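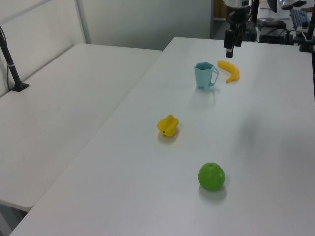

Kusside kit, trial notes - Fri 17 June

Carrying on from the last entry, where the unpacking ate most of the page. The kit is now on our arm, talking to our arm, and on speaking terms with the cup. I have a call with Jirkholm next week and would like to arrive at it with an opinion.

For whoever reads this without the earlier pages: Kusside is Jirkholm's pick-and-place package. You get the software, a calibration target, a bag of toy objects and a binder. You supply the arm, the gripper, the table and the patience. The pitch is that a person with no robot background can go from bare arm to sorting things in an afternoon. We have it on a 60 day trial. After that it goes back or we pay.

Calibration

Did it twice. The first one finished with a green check mark and a message saying "Excellent!", after which the gripper went confidently to a spot a good finger's width off the banana and closed on air. No complaint from the software, which logged it as a pick. Second calibration, same steps, slower, with Illia reading the binder aloud like a bedtime story. Same "Excellent!", much better result. I would like to know what a calibration has to do to be called merely good.

Note for us: the binder says to wait for the arm to settle before confirming each pose. It says this on the page after the one where you confirm the poses.

Also worth writing down: the calibration file is saved under the name of the first project you open, with no date in it, and the next calibration overwrites it without asking. Illia has a copy of the good one in the shared folder, under kusside_keep. Please do not tidy it.

The objects

Cup, banana, star fruit, round green thing. Kusside's object library has the last one down as "lime". Hnat holds that it is an apple. I have no position, but the software does, and if you rename it the grasp presets vanish, so lime it is.

The star fruit is the interesting one. On its side, the ridges give the fingers a choice of places to sit, and most of those places are bad. The preset goes for the widest part, catches a ridge on one side and a groove on the other, and the fruit rolls over inside the grip as it comes up. Sometimes it stays. Sometimes it goes back to the table by the short route. I turned the approach a little so both fingers meet flat-ish flanks and it behaved much better, but that was by hand and by eye, and the selling point of the thing is that we shouldn't have to.

The lime is easy. A round object is what every gripper demo dreams about at night. It does wander if you nudge it, so anything that goes near it on the way to something else has to clear it properly. The planner does not regard fruit as an obstacle unless you tick a box called "Consider neighbors". The box is off when you install. I can't think what sort of table they had in mind.

Banana: fine when lying more or less along the table, poor when it's been left diagonal. The estimate of its angle jumps about between two answers, and the wrist turns one way, thinks better of it, and turns back. Hnat finds this endearing. I timed nothing because the trial license hides the timing panel. (Asked Jirkholm about it. Reply: timing is a "Professional insight".)

The cup

Most of the day went here. The cup has flat sides and a loop handle, and Kusside has two ways to go at it. One is a side grasp on the body. The other brings one finger inside and one outside and pinches the wall at the rim. The side grasp wants more room than we can give it with the arm mounted where it is - the wrist would have to get down to table height, and there's a joint limit in the way. So, rim.

The rim grasp is sensitive to where it thinks the rim is, and the translucent plastic doesn't help. The depth estimate seems to go partly through the wall, so the software believes in a slightly smaller cup than the one we own. A finger that is supposed to go down inside can land on the edge and push. With a light cup like ours that means it skates off across the table with great dignity.

What helped, in the order we tried things:

Lowered the approach speed. Slight help. Mostly it gave us longer to watch it go wrong.

Set the finger opening narrower before descent. The preset opens all the way, which makes the outside finger swing wide and the inside one hit the far part of the cup. A small opening is plenty for a thin wall.

Shifted the grasp point outward by hand in the object editor. This is the one that mattered. The editor takes the number in millimeters, displays it in meters, and rounds the display, so after you type it in you're shown a zero. The value is kept. Trust it.

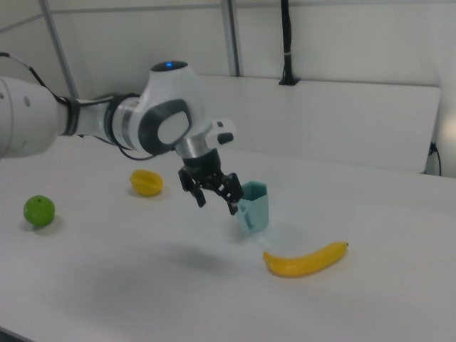
With all of that in place the approach is decent and the hold is decent once it has one. What I don't love is the release. Kusside opens the fingers fully before it lifts away, so the inside finger shoves the cup sideways at the exact moment you thought you were done. There's a "gentle release" option. It opens the fingers fully, slowly. Hnat wrote a small script step that opens partway, lifts, then opens the rest, and that is what we should use. It sits in the same folder as the calibration, next to a text file explaining it in Hnat's usual number of words, which was four.

Light

We're getting a soft shadow across the table from the arm when it reaches over, and object detection doesn't enjoy it. The green one survives. The star fruit's confidence drops whenever the arm is between it and the light, and once or twice the software offered a second star fruit in the shadow. I moved the drop zone so the arm comes in from a different side and the phantom fruit stopped appearing. A lamp would probably do the job too. Jirkholm sells a lamp. It is 500 and called an illumination module.

Documentation and support

The binder is pretty. It is also for the previous version, as is half of the help site. The other half is for Nenetdale, their bigger package, with the name swapped in the titles and left alone in the text. I followed a Nenetdale page for a while before wondering why I'd never seen any of those menus.

Support is better than the documents. I wrote in about the release behavior before lunch and had an answer from a human by midafternoon who knew what a gripper was and didn't ask me to restart anything. They say partial release is planned. In April they told Illia the same about exporting the grasp presets, and that's still not in, so I am filing "planned" under weather.

Money

Kit and software together, 3,000, and that includes a year of updates. Without the objects and the binder, 2,000. I've told Illia what I think of a banana at that price. In fairness the objects come already modeled, and doing the modeling ourselves for the cup alone would be a bad week, so the difference isn't as silly as it looks. It's still a bit silly.

Kırmızıgül have had the same kit since spring and use it for teaching. I called them and they're happy with it. Their students work with blocks, though, and have never met a star fruit. They did warn me the license is tied to one computer, and that moving it takes an email and a form and a certain amount of humility. Better do that before the workstation gets replaced and not after.

Where I've got to

Good for what it claims to be on easy objects. For the cup, it gets you most of the way and then you need somebody like Hnat. If we buy it for the open days and the short course, I'd be content. If we buy it expecting to stop writing our own grasping code, I'd want that expectation in writing, signed by somebody else.

Ask Jirkholm on the call:

Partial release - is there a date, or a beta we can have?
Can the timing panel be switched on for the rest of the trial?
Does "Consider neighbors" slow the planning down, and is that why it's off?
Preset export. Again.
What happens to our edited grasp points when the software updates? (Hnat suspects the worst. So do I.)

Still to do here:

Handle side. Everything so far has been on the rim away from the handle. Turn the cup and see if it plans around the loop or straight through it.
Banana on the diagonal with the wrist range limited, to stop the dithering.
Rerun the star fruit with my turned approach saved as its own preset, under a new object name, so the original is still there if it goes badly.
Illia to fill in the license form.

Arm is parked, power off at the switch, software left open because closing it loses the layout of the windows. Please leave the monitor on its own.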